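The old district courthouse in Brotitz has been closed to the public since August, and the scaffolding already reaches the clock. The building archivist of Irnudia, the office in charge of the repair, met me at the side door and talked for most of a morning.

"People call it the old courthouse, but it is the third one," she said. "The first was timber and it burned. The second was brick, on the same lot, and it stood only 15 years. The ground was bad, and one corner went down faster than the others."

The present building is limestone, two floors over a high basement, with a square tower in the middle. The stone came from the Kikeck quarry, which is filled with water today.

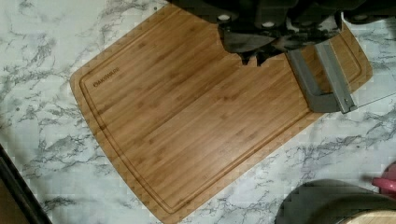 She has found the quarry's delivery book, and she likes it more than the official drawings. "The drawings show what they wanted. The book shows what they got — 300 blocks for the south front, and then a complaint that 7 of them were cracked."

The cracked blocks were used anyway. She believes they are in the back wall, under the windows of the jury room, where the repair crew has found old iron pins in the stone.

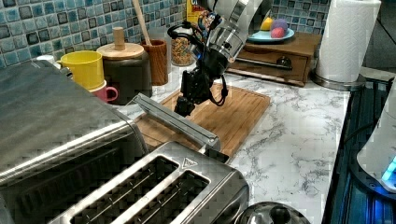 Robot arm over a cutting board, with blue mosaic tile on the wall.

I asked about the tower, because the town had argued over it for years. The original roof was a low dome covered with copper. It was taken down after a storm and replaced by the flat top that most residents remember.

"I do not want to say which is better," she said. "My mother was married in this building when the roof was flat. For her, that is the courthouse. But the walls of the tower were made to carry a dome, and you can read this in the thickness."

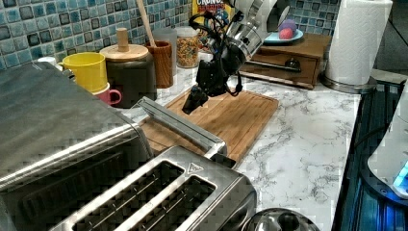
Kitchen counter with a toaster oven, a two-slot toaster and a cutting board.

The main courtroom is on the upper floor. Its gallery was closed off in a remodeling and used for storing tax records. Ajayi, the carpentry firm, has now opened it again and saved six of the original benches.
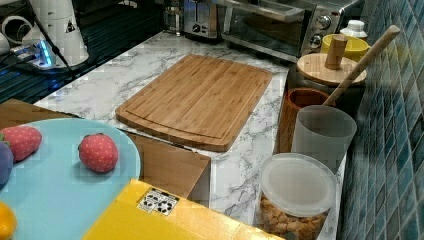
Will the court move back when the work is finished?

"The small hearings will come back, and the land records too. The criminal court stays in the new building by the highway, where it has proper holding rooms."

Before I left, she showed me the basement, where a piece of the brick courthouse is still visible in the north wall. The masons have been told to leave it without plaster.

November 2021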